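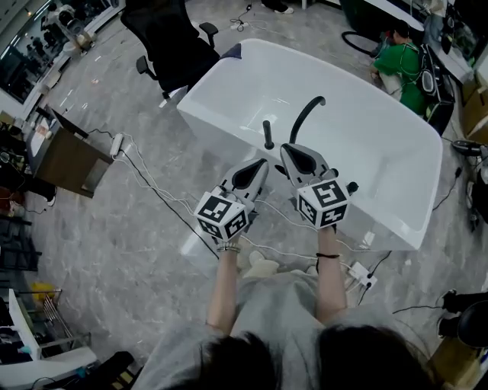 13th May. Tired. Drove out to Taswood for the tasting, got there late, parking a mess. Calura whites first, sharp, lots of lemon, liked the second one more than I expected. Then the Vammont reds. Only 1000 bottles of the old vine one, so they poured like misers. Dark cherry, bit of smoke, still very tight. Needs till October at least. Bought two anyway.

Aasen was the letdown. 65 dollars and it tasted like wet cardboard, prety sure mine was corked but the line was too long to go back and ask. Should have.

Spat most of it, still have a headache. Teeth purple. Skipped lunch, stupid. Ordered 12 of the Calura for the house, delivery next week, must clear the rack in teh hall before then. Bed.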